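Laltix Benchtop Soap, 341 mL
Fulline Home Care
$11.00 each, or $7.00 for the refill pouch
In stock

Laltix is the soap we started with, back when Fulline was two people and a borrowed kitchen in Ballarat, and it's still the one most of our customers come back for. It's a gentle liquid soap for benchtops and tabletops, the sort that get wiped down five times a day and still end up with a ring under the teapot. You mix a small squirt into warm water, wipe it over with a well-wrung cloth and go over it once more with a dry one. There's no rinsing when you mix it at the everyday strength, and it dries without that greasy bloom you get on darker colours when the light comes in low through the window of an afternoon.

Jennylyn Lumanlan wrote the original recipe and has fiddled with it ever since. The current batch has a little less coconut in it than the old one and a bit more lemon myrtle, so if you've been buying from us for years you may notice it smells greener when you open the cap. The scent fades as the surface dries. We do an unscented one as well (same bottle, grey cap) for those who can't stand perfume near food, and I must say I've swung over to that one myself.

What it's for

Sealed stone, laminate, acrylic, glazed tile and sealed timber. Patterned tops are where it really earns its keep, as a marbled grey will hide crumbs beautifully and then show every smear the moment you sit down at it with a cuppa! People who have put in one of those tops often write to ask for something stronger, and we nearly always talk them back to a weaker mix and a cleaner cloth.
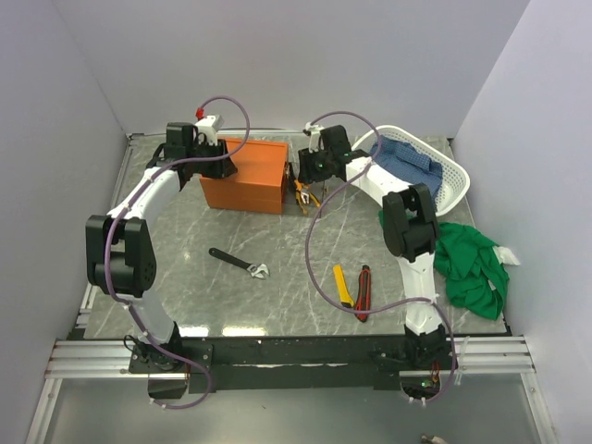 Grey marble pattern with thin white veins.

Please don't use it on raw or oiled timber, unsealed marble, or anything you've just had waxed. Fetik, our beeswax paste, is the one for oiled boards and old tables, and there's a page for that with its own instructions. If you aren't sure whether your stone has been sealed, put a few drops of water on a corner and leave them for ten minutes. A dark patch underneath means the water is going in, and you'll want to have a word with your stonemason before you put soap of any kind on it.

How to mix it

Everyday wipe: one teaspoon to two litres of warm water.
Sticky spots, jam, dried egg: one teaspoon to half a litre, left to sit for a minute, then wiped off with clean water.
Neat from the bottle: only on glazed tile, and only with a soft brush.

Go easy. Most of the streaking we hear about comes from too much soap, and the bottle lasts an age when you measure it. A flat-weave cotton cloth does a nicer job than a fluffy one, which tends to push the water about. The Dumlao cloths in our linen section are what we use in the workroom, though an old tea towel cut in half is every bit as good.

The bottle

The bottle is brown glass with a screw cap and a pourer you can take off and wash. It's a touch tall for some under-sink shelves – we've been asked about a squatter one and we're looking into it, but glass moulds are dear and it won't be this year. Refill pouches hold the same amount as the bottle. Keep either one out of the sun and away from little ones and the dog.

In cold weather the soap can go cloudy and thicken up. Stand the bottle in a bowl of warm water for a while and give it a swirl, and it'll pour as usual.

Ingredients: water, potassium cocoate, potassium olivate, glycerine, citric acid, lemon myrtle oil (scented only).

Postage and pick-up

Orders are packed by Pramila Mishra, who will happily tuck in a note if it's a present, so do tell her at the checkout. Glass goes out in shredded paper and a double-walled carton. You can also collect from the workroom if you ring first. We close for a fortnight in July, and orders placed over that break are posted once we're back.

Product code: 771
Page updated May 21, 2019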